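Procedimiento para comparar pinzas con cámara de muñeca: montaje, comprobación de la imagen y registro de ensayos

Laboratorio de Automatización, sede de Toledo. Guía para usuarios de la celda de ensayo.

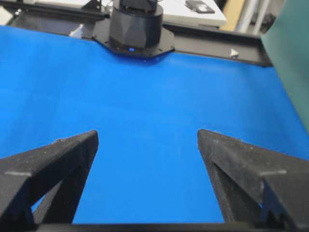
Vista desde la cámara de muñeca con los dedos abiertos sobre la superficie azul; al fondo, la base del segundo brazo.

El presente procedimiento se aplica a la comparación de las pinzas Brirville y Ferdale en la celda de dos brazos. Su objeto es que los resultados obtenidos con una y otra puedan contrastarse sin que influyan el encuadre, la iluminación o la posición inicial.

1. Preparación de la celda

Retire todas las piezas de la superficie de trabajo y limpie el polvo con un paño que no deje pelusa. Los dedos se limpian también, en especial los bordes superiores, donde las motas claras destacan sobre el acabado negro mate y pueden confundir al detector de contornos. El segundo brazo permanece inmóvil durante toda la sesión.

2. Montaje de la pinza

Corte la alimentación del brazo antes de desmontar la pinza anterior. Fije la nueva con los cuatro tornillos de la brida, apretándolos en cruz, y conecte el cable sin forzar el radio de curvatura. Restablecida la alimentación, ejecute un ciclo completo de apertura y cierre en vacío. Si el controlador Wukness comunica un error de recorrido, repita la puesta a cero.

3. Comprobación de la imagen

Abra la pinza al máximo y lleve el brazo a la posición de referencia. En la imagen deben cumplirse las condiciones siguientes:

Los dos dedos entran por las esquinas inferiores y forman una V sensiblemente simétrica.
Las franjas grises de las caras exteriores quedan a una altura similar.
La base del otro brazo aparece centrada entre las puntas.
La superficie azul situada entre los dedos está despejada.

Es normal que los dedos se vean desenfocados: el enfoque se ajusta a la zona de agarre y no debe corregirse para ganar nitidez en primer plano. Una diferencia apreciable entre ambas franjas suele indicar que el soporte de la cámara ha girado -- en tal caso, afloje el soporte, corrija el giro y repita la comprobación.

4. Ejecución de los ensayos

Cada serie consta de 198 intentos por pinza, repartidos entre 12 piezas de prueba. La velocidad de cierre se mantiene constante y solo se modifica entre series. Un intento se considera válido cuando la pieza se eleva y se deposita en el punto previsto; los deslizamientos se anotan aparte, aunque la pieza no llegue a caer.

5. Registro y archivo

Guarde las imágenes sin recortar, junto con el fichero de corriente del motor y la versión del controlador. Las series incompletas se conservan con la indicación «parcial» y no se incorporan a la tabla comparativa. Al cambiar de pinza debe repetirse el procedimiento desde el apartado 1.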